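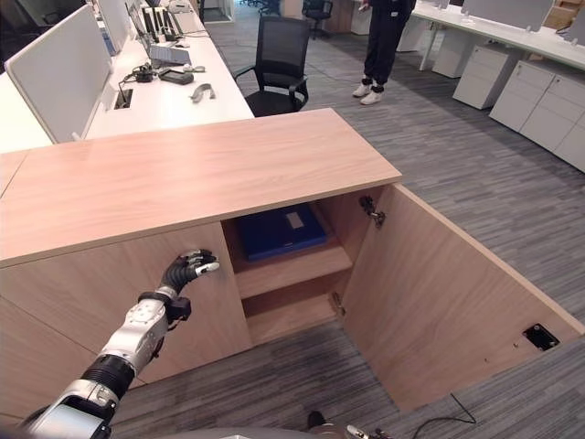 The Low Cabinet, Reconsidered

Office storage fails at the door before it fails anywhere else. A look at hinges, shelves and the habits that wear them out.

The low office cabinet is a simple object. It has a top, two sides, a back, a shelf and one or two doors, and it is usually bought as an afterthought to the desk beside it. It holds paper, spare cables, a box of pens and whatever was on the desk the day before a visitor came. It is expected to last as long as the lease.

Most of them do last, in the sense that the box stays square. The complaints are almost all about the doors. They sag, they rub, they stop short of closed, or they close and then drift open by the width of a finger. Darlene Zacharias runs the repair bench at Clutlow, a firm that services office furniture under contract, and she divides her work orders into two piles.

"Door and not door," she says. "The not-door pile is locks, mostly, and a leg now and then. The door pile is the job."

The contract that taught her the most was Dufour, an office building with 64 low cabinets of a single model, the Rulari, installed in the same month by the same crew. Identical cabinets in identical rooms ought to wear alike. At the first service visit they hadn't. Some closed as they did on delivery day, and others had doors low enough to scrape the bottom panel. The difference, when Clutlow worked through them, came down to three matters: how the hinges had been set, what the cabinet had been loaded with, and how far people were in the habit of opening the door.

How the hinge works

The concealed cup hinge has been the default on this kind of furniture for decades. A round cup is pressed into a shallow bore on the inner face of the door. An arm runs from the cup to a mounting plate on the cabinet side. When the door is closed, no hardware shows from the front. When it is open, both parts are in plain sight, and so are the screws that adjust them.

A common version has three adjustments. One screw on the arm moves the door left or right across the opening. A second screw, or a cam on newer plates, moves it toward or away from the cabinet front. The third adjustment, for height, is usually made by loosening the screws of the mounting plate, sliding the plate in its slots, and tightening again.

The last of these causes the trouble. A slotted plate holds its position by friction. If the screws are a little loose, the weight of the door pulls the plate down its slot over some months of use. The upper hinge generally goes first. In a door hung on two hinges the upper one is pulled outward and the lower one is pushed in, and a screw resists being pushed a good deal better than it resists being pulled.

Clutlow's order of work follows from that. The technician tightens the plate screws before touching any adjustment, opens and closes the door several times, and only then looks at the gap. In a fair share of cases there is nothing left to adjust. Where there is, height comes first, then side to side, then depth. Done in any other order, each correction disturbs the one before it.

Stripped holes are the other common finding. The usual cure is a hardwood plug glued into the old hole, left overnight, and drilled again with a pilot bit. Longer screws are a poor substitute in a thin side panel. Zacharias has removed several that came through the far face. For new bores her bench uses a Skarier jig, a clamp-on guide with a depth stop, and she is strict about the stop. 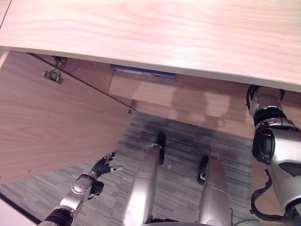

A cabinet is best inspected from low down, with the door open and the eye below the level of the top. Everything that matters to the door is on the inside, and very little of it can be judged by someone standing up. From a crouch the underside of the top is visible along its front edge, and so is the metal bracket near the upper corner of the panel, with its gray, boxy plate and short arm screwed into the wood. A plate in that position can be checked with a screwdriver in less time than it takes to fill in the work order. The blue item on the ledge, seen from the same height, is down to a thin front edge and a sliver of its top, a fair illustration of why things kept flat on an upper shelf get forgotten by people who only ever look in from above.

Shelf height is the next question, and it is generally settled by accident. The installer puts the shelf on whichever pins are nearest the middle and it stays there. A mid-height shelf in a low cabinet gives two compartments of equal size, which suits few offices. Ring binders need to stand upright. Paper in reams needs a low, strong surface. Flat folders need hardly any height at all.

The arrangement Zacharias recommends is a high shelf for flat items and a tall lower compartment for everything that stands. The high shelf should carry little. A single folder laid flat, label up, can be found at a glance from a chair. Four in a stack cannot, and the one at the bottom will be the one wanted. If folders have to be stacked, the label belongs on the spine edge, facing out.

Load is the subject on which office managers are least willing to be told. Paper is dense. A cabinet holding 3,000 sheets on its shelf is carrying a weight that most people would not care to lift in one go, and they have asked a thin board on four pins to hold it for years. The board bends. A bowed shelf can push outward on the sides or catch the inner face of the door, and the door is then blamed for not closing. Clutlow's rule for the Rulari is that reams go on the bottom panel and nowhere else. At Dufour the printer paper was moved down in every cabinet that had it on the shelf, and several boards were turned over so that the bow faced up.

Opening habits are harder to inspect. A door on concealed hinges has a limit to its swing, set by the geometry of the arm. On many hinges the limit is a little beyond a right angle. On wide-angle types it is much farther. A person reaching past the limit, or a chair rolled into an open door, applies a long lever to a pair of short screws. Zacharias can often tell which it was from the marks. Chairs leave a scuff at arm height, and leaning leaves a torn upper screw hole with no scuff at all.

The remedy is mostly a matter of placing furniture. A cabinet beside a desk should be hinged on the side away from the chair where the model allows it. Where it does not, there should be clear floor for the whole sweep of the door, plus the width of a knee. Carpet tends to make the problem worse. Cabinet feet settle into it unevenly over the first weeks, the box racks slightly out of square, and a door that was level at installation is no longer level. A leveling check on Wednesday of the first week and another in the second month will catch most of it. 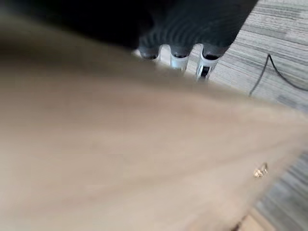
Cables are the last item on the Clutlow list, and the one that has grown most in recent years. Cabinets now hold chargers, docks and backup drives, and the wire has to leave the box somewhere. When no outlet has been provided it leaves through the door gap. The door then closes on it, opens again slightly under the spring of the insulation, and is reported as faulty. Pinching is no better for the wire.

A port cut into the wood and lined with an insert solves this neatly, provided it is on a part of the cabinet where the wire can lie still. The back panel is the conventional place. A port in a door will work if there is a loop of slack on the hinge side, long enough for the full swing, and if the slack is tied so that it does not drop to the floor. Wire lying on carpet in front of a cabinet will sooner or later be under a chair wheel.

None of this takes much equipment. Clutlow's technicians carry a number two screwdriver with a long shaft, a small level, a pilot bit, plugs, glue and a handful of spare mounting plates. They do not carry a powered driver for hinge work. The screws are short, the holes are shallow, and the last quarter turn should be felt in the wrist. Zacharias puts overdriven screws ahead of chairs as a cause of stripped holes, and she includes the original installers in that.

Repair has an economic limit. A new pair of hinges and an hour of labor is sensible on a sound box. A cabinet whose side panel has swollen from a spill is generally past it, because a plug glued into swollen board holds no better than the screw did. At Dufour two cabinets fell in that category. Their doors were taken off and kept as spares, along with the shelves and pins.

For an owner without a service contract, a short routine covers most of the ground. Twice a year, empty the shelf, look along it for a bow, and turn it over if there is one. Tighten the plate screws by hand, upper hinge first. Check the level of the top in both directions. Close the door slowly and watch the gap along the opening edge from top to bottom. If it narrows toward the bottom, support the door with a folded towel before loosening the plates, so that its weight is off the screws while they are being moved. Put the heavy things back on the bottom panel and the flat ones on the shelf.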